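Chapter 6
Containers, Volume and Capacity

Every kitchen, shop and storeroom runs on containers. People buy milk by the carton, paint by the can and gravel by the cubic yard, and in each case they are paying for an amount of space filled with something. This chapter deals with how that space is measured and how the measurement is used. 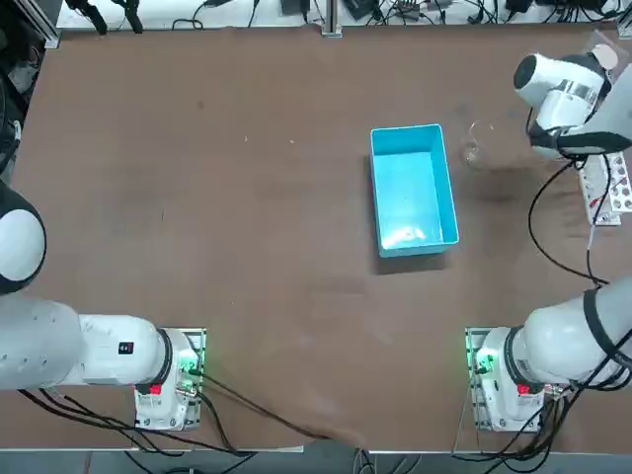
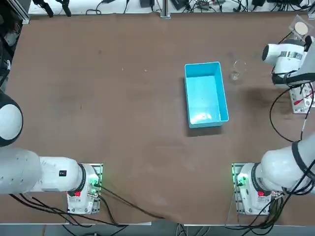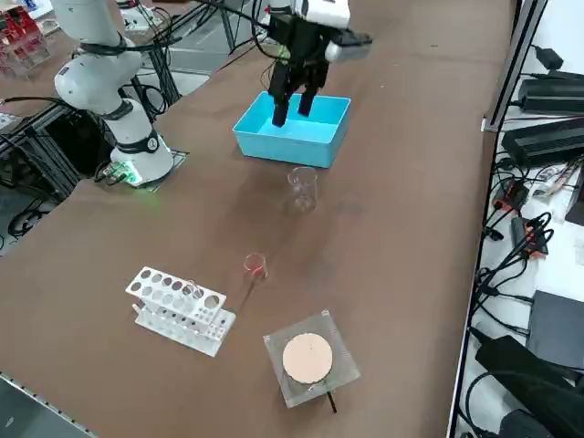 Figure 6.1 An open-topped blue plastic container on a brown tabletop, three views.

6.1 Volume and capacity

The words volume and capacity are often used as if they meant the same thing. In this book they are kept apart. Volume is the space an object takes up. Capacity is the space inside a container that can be filled. A brick has a volume but no capacity. A bucket has both, and the two numbers are different: the plastic of the bucket takes up very little space, while the inside may hold several gallons.

For a container with straight sides and square corners, capacity is found by multiplying the inside length, the inside width and the inside depth. The inside measurements matter. A common mistake is to measure from outer edge to outer edge, which counts the thickness of the walls twice. With thin plastic the error is small. With a clay planter or a foam cooler it can be large enough to spoil the answer.

Many containers are wider at the top than at the bottom so that they stack. For these, measure the length and width halfway up and use those figures. The result is close enough for most household work - Section 6.4 gives a better method.

6.2 Units

In the metric system, capacity is usually given in liters and milliliters. One liter is 1,000 milliliters, and one milliliter fills a cube that is one centimeter on each side. This makes it easy to move between a ruler and a measuring cup. A box that holds 229 cubic centimeters holds 229 milliliters.

The customary units used in the United States do not fit together as neatly. A gallon is four quarts, a quart is two pints and a pint is two cups. Cubic inches and cubic feet are used for dry goods and for rooms. Tables for changing one unit to another are printed inside the back cover.

6.3 A worked case

Lucimara Pacheco packs orders for Clulham, a firm that sells garden seed. Her trays are 40 centimeters long, 25 centimeters wide and 6 centimeters deep, measured on the inside. The capacity of one tray is

40 x 25 x 6 = 6,000 cubic centimeters, or 6 liters.

Seed is not poured to the brim. Clulham fills each tray to two thirds of its depth, so a working tray holds 4 liters. The difference between full capacity and working capacity comes up again in Section 6.5, where Cherry Mae Marquez has to choose rain barrels for the Suominen greenhouse.

Before you go on

Find a straight-sided container at home. Write down its inside length, width and depth in centimeters and work out its capacity in liters. Then fill it with water from a measuring cup and keep a tally as you pour. Write both results in your notebook. You will need them for the exercises at the end of Section 6.2.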